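Home | Collections | Workshops | Work With Us | Contact

Furniture Surface Care Assistant (Part-Time, Fixed Term)

The Handbridge Furniture Study Center invites applications for the position of Furniture Surface Care Assistant. The appointment begins in July and runs for 3 months, with the possibility of renewal subject to funding.

The Center maintains a teaching collection of 400 domestic tables, desks and cabinets, most of them acquired through the Prindard and Esteves bequests. The pieces are handled every week by students of furniture making and finishing. Their tops must therefore be inspected, cleaned and recorded on a regular schedule.

Duties

The Assistant will report to the Head of Surface Care and will be expected to:

- inspect tabletops before and after each class and record scratches, rings, stains and lifted edges;
- clean surfaces using the methods approved for each finish;
- describe the color, figure and direction of the grain in the Stulo register, which now holds 2,000 entries;
- prepare the study room for the public session held each Saturday.

Requirements

Applicants should have completed at least two years of training or paid work in furniture making, finishing, restoration or a related trade. They must be able to tell veneer from solid wood by examination and to write clear notes in plain English. Experience with pale woods is an advantage — marks on light tops are easily missed under soft light. The work involves long periods of standing and some lifting, always in pairs.
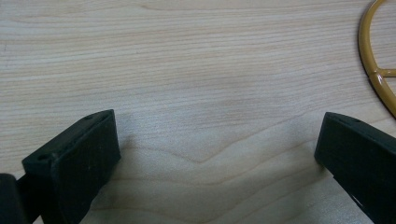

Office of the Head of Surface Care
Handbridge Furniture Study Center

Candidates invited to interview will be asked to write a short register entry for a light-colored tabletop. A good entry notes where the grain lines run long and straight, where they bend into a V, and how they curve beyond it. No special vocabulary is expected, and samples of earlier entries will be provided on the day.

How to apply

Please send a letter of interest, a résumé and the names of two references to the Center's hiring office. Applications are accepted by mail or in person at the front desk. Incomplete applications will not be reviewed. Applicants who require an adjustment for the interview or the practical exercise should state this in their letter.

Contact | Privacy | © Handbridge Furniture Study Center. All rights reserved. | Back to top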